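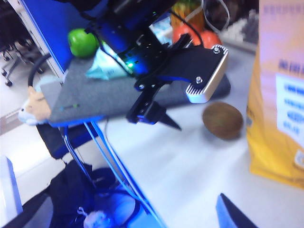 Seija Hakala reckons the Plistow open day was better last year, when they let you right down into the tunnel and you got a pie thrown in. Might be so. I wasn't there last year. This is what we got this time, typed up on the train so forgive the state of it.

Gates at 10, queue already back to the bus stop. October, drizzle. Programme said 200 places per tour, they must of squeezed in more, our group was 23 and the ones behind kept catching us up on the stairs.

First stop the new stand, Wallwood End. Steep. Proper steep, knees felt it. Good view from every seat I tried except the back row by the pillar, where you lose the near corner flag. Still no roof over the front eight rows and no date for one. Asked twice.

Then dressing rooms. Home one smells of fresh paint, away one smells of away dressing room. Caruso's old number 9 in a case by the door, mud still on it. Longer than planned in there, everybody wanting a photo on the bench.

Pitch next. Not allowed on the grass, fair enough, league game coming up. Imke Diekmann from the ground staff gave us 15 minutes on drainage and I'd have taken an hour. They relaid the Prernar Road goalmouth over the summer, the bit that was a bog all last winter. Looks level now. She wants to see it after a wet month before saying more.

Q&A in the lounge, the dull part. Mostly ticket prices. Season tickets for the new stand start at 243, which got a groan, then someone asked about under-16s and the answer was "being looked at". Nothing on the play-offs, nothing on whether the women's side get more games at the main ground. Pity, there were plenty of hands up for that when they called time.

Tea decent, no pies. Club shop shut at 1 for some reason, so no scarf for my nephew.

Tour was free but you need to book, and the stairs up to Wallwood End have no lift until spring. Next one after the new year, they said, dates to folow on the website.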